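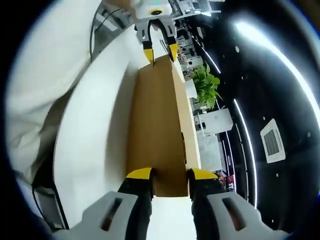

Plerkeck Hand Grippers: Setup and Care Notes

README for the two-gripper station, kept by Hendrik Shabalala

Hello, and welcome to the station. These notes travel with the Plerkeck box-handling set, and I wrote them for whoever looks after the grippers next, whether you're joining us at Vunwood for a few weeks or setting up a pair of your own somewhere else. I've tried to put things in the order you'll need them on a normal morning, but I do wander a bit (sorry!), so skim first and come back with a cup of coffee.

What's in the set

The set has 363 episodes of two grippers working together on cardboard boxes: closing on the ends, lifting, turning, setting down again. We recorded it over one long stretch that finished in September. Each episode has its own folder, with the video, the finger opening for each side, and a short text file called notes. Please do read the notes file. That's where I put things like "changed left tip before this one," and it has saved me more than once when a number looked odd.

Episode folders are numbered from 1000 upward. The lower numbers belonged to our practice runs, which we didn't keep, so don't go hunting for them.

Names we use for the parts

The near gripper is the one whose view you're watching, and the far gripper is its partner. Left and right always mean left and right in the video from that gripper, even when you're standing on the other side of the table. We tried naming them by the operator's hands for a while and it was a muddle from start to finish.

The fingertips are the yellow ends. The pads are the black parts below them that do the holding. The housing is the pale shell the finger comes out of, and the slot is the long opening in the housing. If you write in the log that "the finger is loose," please say whether you mean the tip, the pad or the whole thing, as those are three different jobs!

Starting up

Wipe the tabletop down first, all the way out to the rounded edge. Grit on a smooth white top gets under a box and then the box drags, and you'll spend half an hour blaming the fingers for it.

Bring both grippers over and look at the fingers before you switch anything on. Squeeze each pair shut by hand, slowly, and let it open again. It should feel the same going in as coming out. If there's a catch partway, go to the section on slots below.

Switch on the far gripper, wait for its indicator, then switch on the near one. Once both are up, run the zero script:

 zero_fingers --side near
 zero_fingers --side far

Keep the fingers fully closed with nothing between them until it says done. Then open them all the way and hold them there until it says done again. I know it's tempting to hurry the second half. The script will happily accept a half-open finger as fully open, and every width you record after that will be wrong.

Last thing, take a spare box and have both people close on the ends and let go a few times. Look at the readings together. The two sides don't need to match to the last digit, but if one wanders while nobody's moving, zero it again.

Changing the tips and pads

Tips wear faster than pads. Cardboard is rougher than it looks, and the corrugated edges are the worst of it. We change tips after every 27 episodes, and always both tips on a gripper, even when one still looks lovely. A new tip paired with an old one closes crooked.

To change a tip, open the fingers wide, hold the pad steady between thumb and finger, and ease the tip off the end. Don't twist it. Press the new one on until it sits flush with no gap showing. A pad takes a bit more patience: take the tip off first, undo the small screw at the back, slide the pad out, and slide the new one in from the same side. Snug is plenty on that screw. I've stripped 2 of them by being keen.

Spare tips and pads come from Dravell in mixed bags. Sort them when they arrive, because the older pads are a hair thicker and you really don't want one of each on the same gripper.

Cleaning the slots

Box dust collects in the housing slots. Use the soft brush, dry, with the power off, and work from the middle of the slot out to each end. Please don't blow into it, and please no oil. Oil feels wonderful for a day and then holds on to every bit of dust in the room.

If the catch is still there after brushing, put the gripper aside, write it in the log, and use the spare. Opening the shell is a workshop job, and Coetzee's people would much prefer an unopened one.

Cables and sleeves

Give the cable a loose loop with enough slack for a full turn of the wrist, and check that it can't snag on the table edge or anybody's sleeve. Roll loose cuffs up before a lift. Take the loop out at the end of the day so it doesn't learn a kink.

Known troubles with the data

A handful of the early episodes have finger readings that start a beat later than the video. The notes file says so in each case, and there's a shift value in it you can apply.

The lens is very wide, so boxes look longer and more curved than they are. Correct for the lens before you measure anything from the picture, and use the lens file from the same folder as the episode. We refitted a lens partway through and the two files aren't interchangeable.

Putting it all away

Fingers closed, power off, far gripper first. Brush the slots, loop the cables loosely, and write up the log while you still remember the day. If you changed a part, put down which side it went on. Questions and corrections can go in the log too; I read it every morning at 8:30, before we start up.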